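Tag der offenen Tür bei Tveit in Erham

fraeskopf_50
War gestern jemand bei Tveit? Mich interessiert vor allem die Vorführung mit den zwei Armen. Lohnt sich die Anfahrt beim nächsten Mal?

Plullico
Ich war da. Halle voll, vorne kaum Platz. Die Zelle ist weiß ausgekleidet, beide Arme sitzen auf Metallplatten und greifen von links und rechts über den Tisch. Setsuko Miyazaki hat erklärt und Fragen beantwortet.

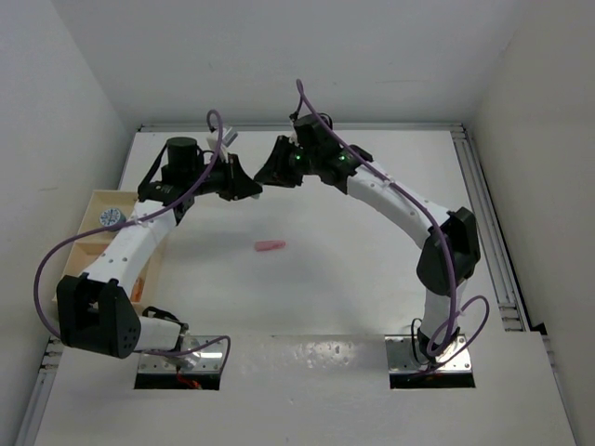 Thema war die Übergabe von einem Greifer zum anderen. Laut Miyazaki haben sie dafür 1.546 Durchläufe aufgezeichnet. Der nächste Termin ist im Februar.

gindent
Mit Aufzeichnungen allein kommt man nicht weit. Bei uns läuft so etwas mit fester Zuführung, 800 Teile pro Schicht.

Plullico
Feste Zuführung ist ein anderer Fall. Dort liegen die Teile jedes Mal anders.

gindent
Dann nimmt man eben eine Kamera und rechnet die Lage aus. Das gibt es seit Jahren.

fraeskopf_50
Die Kabel liegen ja außen in großen Schlaufen. Würde mich im Dauerbetrieb stören.

Plullico
Habe ich auch gefragt. Ist ein Versuchsaufbau – für die Fertigung wollen sie das ändern.

fraeskopf_50
Gut, Februar ist notiert. Muss man sich anmelden?

Plullico
Ja, per Mail. Es gibt 124 Plätze.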